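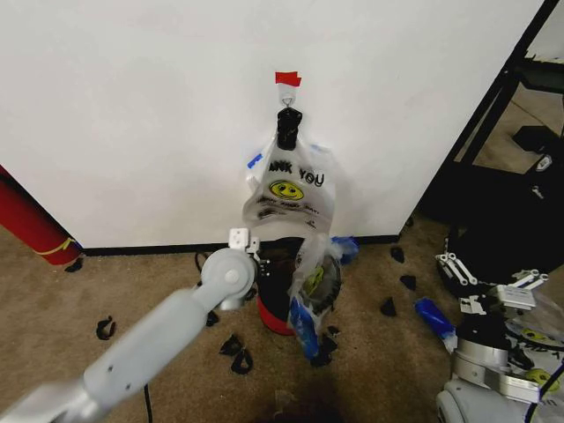 Undano Wall Hook, Single, Screw-Fixed
Product group: Storage and Hanging
Supplied by Drundura Facilities Supply

Overview

The Undano single hook is intended for offices, classrooms, clinics and shared kitchens where bags, coats and light equipment need to be kept off the floor. It is made of steel with a brushed finish and is fixed to the wall by 2 screws through a round base plate. The screws are covered by a push-on cap after installation.

The hook is offered as a single unit or in boxes of 8. Boxes include screws and wall plugs suitable for solid masonry. Customers installing on hollow walls should order the Sinaga cavity fixing set, which is sold separately.

Specifications

Material: steel
Finish: brushed or matte white
Projection from wall: 3 inches
Fixing: 2 screws, supplied
Use: indoor only
Warranty: 3 years from date of purchase

Choosing a position

The hook should be fixed to a sound, flat surface. Painted plaster, brick, concrete and timber panels are all suitable when the correct fixing is used. Tile may be drilled with an appropriate bit, but the supplier does not accept responsibility for cracked tiles.

Mark the position in pencil or with removable tape before drilling. Check for pipes and cables behind the wall. In public areas, hooks should not be placed where they project into a walkway or beside a door that opens toward the wall. Where hooks are to be used by young children, the responsible authority should be consulted on height.

Care

Wipe with a damp cloth and mild soap. Do not use scouring powder or bleach. Screws should be checked for tightness every April, or at the time of the annual building inspection. A hook that has bent or worked loose must be taken out of use and replaced.

Ordering and delivery

Orders are accepted from account holders and from the general public. Delivery is free on orders over $900. Smaller orders may be collected from the Statow counter during normal business hours. Unused hooks may be returned in their original packaging, together with proof of purchase.

Account inquiries: Gönül Akgül, Customer Accounts
Technical inquiries: Amirul Chin, Product Support
Large projects and site visits: Tirta Tarigan, Contracts Office

Related products

Undano Double Hook
Undano Coat Rail
Sinaga Cavity Fixing Set
Replacement Screw Caps, Brushed or White

Page last revised February 11, 2019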